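Capítulo 4
Regras de segurança na célula de trabalho

Um braço robótico instalado sobre uma mesa parece inofensivo, e muitos acidentes de laboratório começam por aí. Este capítulo trata das regras que se aplicam antes de ligar o equipamento, durante a operação e na manutenção. Os exemplos seguem o manual interno da Modetora, redigido por Morena Marino e adotado também na oficina de Wostbridge.

Ao final do capítulo, o leitor deverá saber delimitar o espaço de trabalho, fixar limites de velocidade e registrar uma parada.

4.1 O espaço de trabalho

Chama-se espaço de trabalho o volume que o braço pode alcançar com a garra montada. A norma interna distingue 2 zonas: a de operação, onde ficam as peças, e a de exclusão, onde ninguém entra com os motores energizados. A zona de exclusão estende-se 40 cm além do alcance máximo.

Toda tarefa nova é verificada primeiro em simulação. O modelo deve incluir a base, a mesa e todos os objetos que o braço possa tocar, inclusive caixas e recipientes. Trajetórias que passem por cima de peças soltas exigem folga vertical declarada na ficha da tarefa.

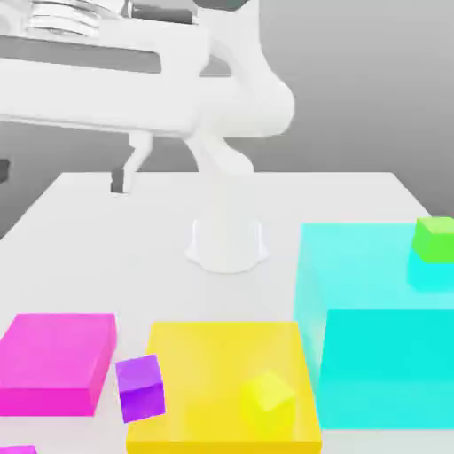 Figura 4.1 Tarefa com cubos e caixas coloridas em simulação. Entre os objetos e a base do braço há um trecho livre de mesa.

4.2 Limites de velocidade

Na primeira execução com o braço real, a velocidade é reduzida e um operador permanece junto ao botão de parada. O limite só é alterado depois de 3 ciclos completos sem intervenção, com anotação no registro da célula.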